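### 4.2 Blank and near-blank inputs

The retrieval index built for the Vastanach archive holds 2189 scanned and photographed items, catalogued by Arruda and Ogura under the Sterkisow subject scheme. Most errors in the first indexing pass came from items with little or no content: unprinted endpapers, overexposed plates, and views in which no object is in focus. The keyword model assigned subject terms to these items at the same rate as to ordinary pages, and the terms were then returned in searches for unrelated material.
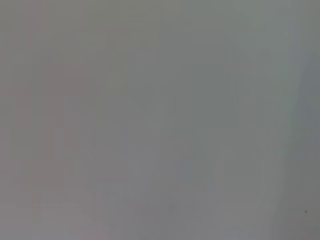
**Figure 2.** Near-blank item with no resolvable object.

Subject terms were assigned in two stages. In the first, the model proposed up to four terms per item, each with a confidence score. In the second, an indexer accepted or struck each term without seeing the score. Items for which every term was struck were moved to a separate class, "no subject," and left out of the term counts in Section 5. A fixed threshold on pixel variance was tested as a replacement for the second stage and dropped. Weak color shifts, such as the pinkish tint along the left side of Figure 2 against the gray, raise the variance of an item without adding anything an indexer could name. Compression blocks have a similar effect. Lowering the threshold to allow for this removed faint pencil drawings that had valid terms.

The two indexers disagreed mainly on fabric samples and plain bindings. Arruda treated a plain binding as a subject in its own right; Ogura assigned it to "no subject" unless a title or stamp was legible. The second rule was adopted for the July revision of the index, and bindings already processed under the first rule were reindexed. Items from the Patrício bequest were handled separately, as described in Section 4.3.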